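Projektbericht: Wer hat Angst vor der gemusterten Wand?
Seminar Raum und Oberfläche, Betreuung: Hilde Boersma

Wie ich auf das Thema gekommen bin

In meiner WG im Fistorgate sind alle Wände weiß. Bei meinen Eltern inzwischen auch, bei Tarık sowieso. Meine Oma dagegen hatte im Flur braune Kreise, in der Küche Zwiebeln und im Schlafzimmer etwas, das wir als Kinder "die Farne" genannt haben, und ich erinnere mich an jede einzelne dieser Tapeten besser als an ihre Möbel! Als Frau Boersma in der ersten Sitzung fragte, was uns an Wohnräumen von heute fehlt, habe ich deshalb ziemlich laut "Muster" gesagt und hatte damit mein Projekt.

Die Frage war dann: Warum trauen sich so wenige Leute an große Muster ran, und was müsste passieren, damit sie es tun? Tarık Duman hat bei der Befragung mitgemacht, die Auswertung und alles Geschriebene hier sind von mir (die Rechtschreibfehler also auch).

Was ich mit "groß" meine

Ein kleines Streumuster verschwimmt aus zwei Metern Abstand zu einem Farbton. Das zählt für mich nicht. Mich haben Muster interessiert, bei denen man einzelne Formen quer durchs Zimmer noch erkennt: Wellen, Ranken, dicke Streifen. Am meisten Spaß machen mir die Wellen mit kräftiger Kontur, weil sie nirgends richtig anfangen und das Auge immer weiterläuft.

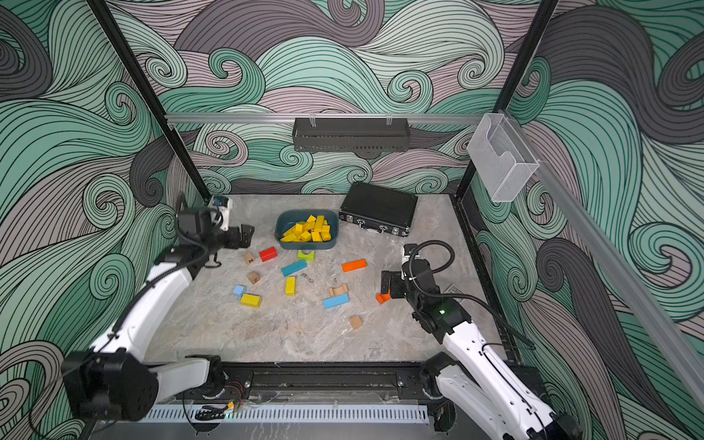
Abb. 1: Großes Wellenmuster in Mintgrün, Anthrazit und Mauve, schwarz konturiert

Beim Lesen ist mir aufgefallen, dass in Ratgebern ständig vom "Unruhigwerden" die Rede ist, aber fast nie erklärt wird, was damit gemeint ist. Ist es die Farbe? Die Größe? Der Kontrast? Ich habe die drei Sachen für den Fragebogen auseinandergezogen, was sich als mühsam, aber sinnvoll herausgestellt hat.

Die Befragung

Wir haben 40 Leute befragt, die meisten vor der Mensa, ein paar bei Fliseo im Verkaufsraum. Das ist ein Fliesenladen, und der Chef fand die Idee so gut, dass wir uns an einem Mittwoch neben die Kasse stellen durften. Jede Person bekam Musterkarten in die Hand und sollte sagen, in welchem Zimmer sie sich das vorstellen kann. "In keinem" war natürlich auch erlaubt.

18 von den 40 haben mindestens eine große Karte ins eigene Wohnzimmer gelegt. Das hat mich total überrascht, ich hätte auf viel weniger gewettet! Am liebsten wurden gedämpfte Farben genommen, auch von Leuten, die vorher gesagt hatten, dass sie es bunt mögen. Und fast alle haben die Karte erst mal weit von sich weggehalten und die Augen zugekniffen, Tarık hat das irgendwann unbewusst nachgemacht.
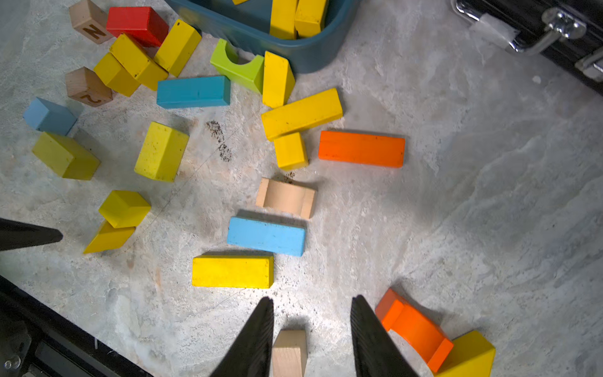 Spannend waren die Begründungen beim Nein. Ganz oft kam nicht der Geschmack, sondern der Mietvertrag. Man muss die Tapete ja beim Auszug wieder runterholen, und davor graut es allen, die es schon mal gemacht haben (mir auch). Eine Frau erzählte von einem Wochenende mit Spachtel und Sprühflasche, nach dem sie geschworen hat, nie wieder etwas anderes als Wandfarbe zu kaufen. An zweiter Stelle kam das Geld, und dann erst die Sorge, dass man sich sattsieht.

Eine Wand oder alle?

In den Zeitschriften wird meistens nur eine Wand gemustert, die sogenannte Akzentwand. Ich mag das nicht besonders, es sieht für mich oft aus wie ein zu groß geratenes Poster. Wenn das Muster um die Ecke läuft, passiert etwas anderes - die Ecke wird weicher und der Raum bekommt eine Hülle. Frau Boersma sieht das übrigens strenger als ich und meint, man müsse dann beim Boden sehr ruhig bleiben.

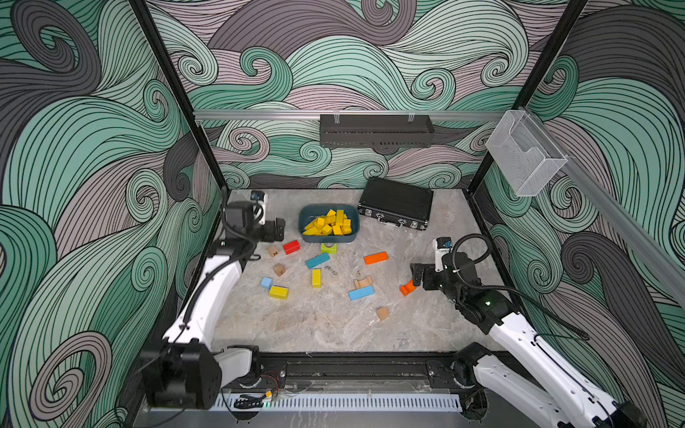

Abb. 2: Muster auf drei Wänden, darunter eine hellgraue Fläche mit Marmorstruktur

Bei der Druckerei Ertürk habe ich nachgefragt, was so eine Rundumlösung kostet. Für ein mittelgroßes Zimmer wurden mir 1000 Euro genannt, ohne Kleben. Für Studierende ist das Thema damit eher durch. Es gibt aber ablösbare Bahnen, und mit denen habe ich zu Hause weitergemacht.

Mein Selbstversuch mit den ablösbaren Bahnen

Ich habe den Flur der WG genommen, weil da keine Möbel stehen. Die erste Bahn hing schief, die zweite auch, aber parallel zur ersten, was fast wie Absicht wirkte. Nach zwei Wochen hatte sich oben an der Heizung eine Kante gelöst, der Rest hielt. Meine Mitbewohnerin fand es am Anfang schrecklich und hat am Ende gefragt, ob noch was für ihr Zimmer übrig ist!

Beim Abziehen blieb an einer Stelle Farbe hängen, ungefähr handgroß. Ich vermute, dass dort schlecht grundiert war. 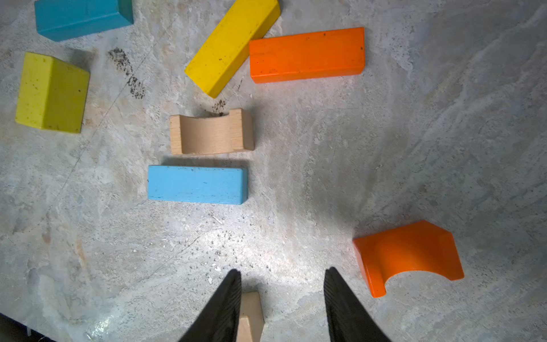
Was ich anders machen würde

Die Karten waren zu klein. Ein großes Muster auf einer kleinen Karte ist halt ein Ausschnitt, und manche haben sich den Rest ganz anders vorgestellt. Nächstes Mal würde ich ganze Bahnen aufhängen. Außerdem hätte ich nach dem Alter fragen sollen, das habe ich schlicht vergessen.

Die Fragebögen und die Musterkarten liegen im Kursordner unter dem Projektnamen Sitis. Wer die restlichen Bahnen haben möchte, kann sich bei mir melden, eine ganze Rolle ist noch da.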